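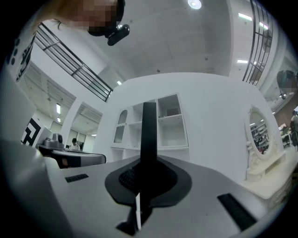 Black finger and rubber pad on the gripper, white shelf unit behind

Budgeting for hand-held grippers, how many spares??

posted by treno_ops

Putting together next year's budget, needs to be in by January. Plan is 3 hand-held grippers plus head cameras for the people using them. Got 524 per gripper from Milthorpe, pads extra. Do I buy spare pads now or wait? Also marker boards — print our own or buy? Never bought this stuff before, only fixed arms. Boss wants one number, no ranges.

Henryk Wilczyńska

Buy pads now. Rubber is the bit you replace, and a seperate order later means paying shipping twice. We got ours at 22 each, two per gripper, wish we'd gone for four. Ask if the fingers are sold on their own — Milthorpe wouldn't tell me till I called. Boards: print them, but glue to something stiff. Ours curled. Also put cables on the list, and a white shelf or whatever furniture you're practicing on. Comes out of somebody's budget. 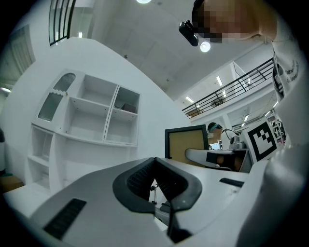

skisisus_mark

depends what your picking up. we paid 47 for a pad set from Nwankwo, fit was ok. get the quote in writting

nightshift_k

Head cameras — one spare minimum. Same question here on pads btw, following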